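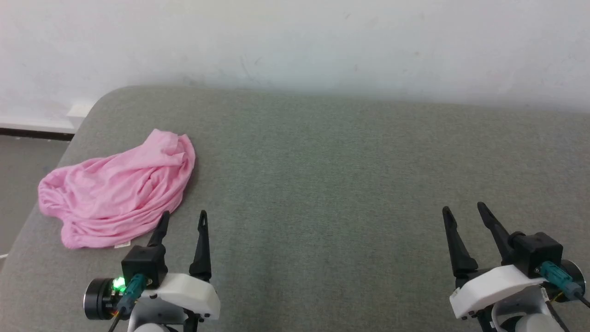

De : Dagmar Beneš
À : liste Cordes graves
Date : 14 août 2020
Objet : Re: [cordes-graves] Tejada, Sonate pour violoncelle seul : coups d'archet et mesure 168

Bonjour à tous,

Je réponds point par point à Iñaki, avec les deux sources ouvertes devant moi.

Iñaki Carrasco a écrit :
> Je prépare la sonate de Tejada pour février et je travaille sur l'édition
> Traltano. À la mesure 168 du finale, le matériel donne un si bécarre à la
> voix inférieure, alors que l'enregistrement de Matvii Nazarenko fait
> entendre un si bémol. Faute de gravure ou choix de l'interprète ?
> Par ailleurs, quelqu'un a-t-il un doigté praticable pour les sixtes du
> deuxième mouvement sans passer en position de pouce ?

1. Mesure 168. Le bémol est dans la copie manuscrite du fonds Plundthorpe (cote 2994, feuillet 5 verso). Il est placé assez haut devant la note et touche la liaison, ce qui explique sans doute que le graveur l'ait lu comme une amorce de trait. Le passage parallèle, à l'exposition, porte un bémol dans les deux sources. Je joue donc le bémol. Matvii travaillait sur une reproduction de cette copie, il ne s'agit pas d'une liberté de sa part.

2. Coups d'archet. Les liaisons de l'édition Traltano (référence 1257) sont celles de Benito Benítez, qui a révisé la partie. Elles groupent les doubles croches par quatre. La copie les groupe par trois plus une, la note isolée étant tirée. À tempo modéré les deux se valent. Au tempo du finale, le groupement de la copie oblige à rattraper l'archet sur une note très courte et l'accent tombe facilement au mauvais endroit. Je garde Benítez jusqu'à la double barre, puis la copie pour la coda, où la nuance piano laisse plus de marge.

3. Sixtes. Sans le pouce, il faut 1-2 sur les sixtes mineures et 1-3 sur les majeures, sur les cordes de ré et de la, avec un démanché à chaque changement d'harmonie. L'extension arrière notée dans l'édition me paraît inutile. Le seul endroit où je ne vois pas d'autre solution que le pouce est la dernière sixte avant le point d'orgue.

4. Scordatura. Question non posée, mais elle reviendra : l'indication « do en si » en tête du mouvement lent figure au crayon dans la copie, d'une autre main que celle du copiste. Visitación Palacios la considère comme tardive. La note la plus grave du mouvement est un do dièse, la corde désaccordée n'apporte donc rien d'autre qu'une résonance un peu différente. Je laisse l'accord normal.
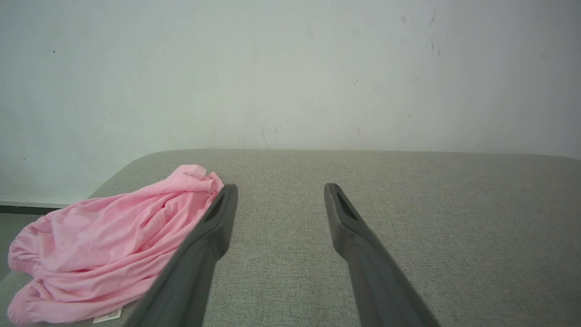
Surface grise rembourrée.

5. Métronome. L'édition indique la noire à 168 pour le finale, la copie n'indique rien. Je ne sais pas d'où vient le chiffre. Si un membre de la liste a accès à la première impression Tolthorpe, je voudrais savoir s'il y figure déjà, ainsi que la numérotation des mesures de la reprise, qui diffère d'une unité entre mes deux sources à partir de la seconde fois.

Je peux envoyer hors liste mon relevé des variantes, mouvement par mouvement. Il manque encore le scherzo.

Cordialement,
Dagmar Beneš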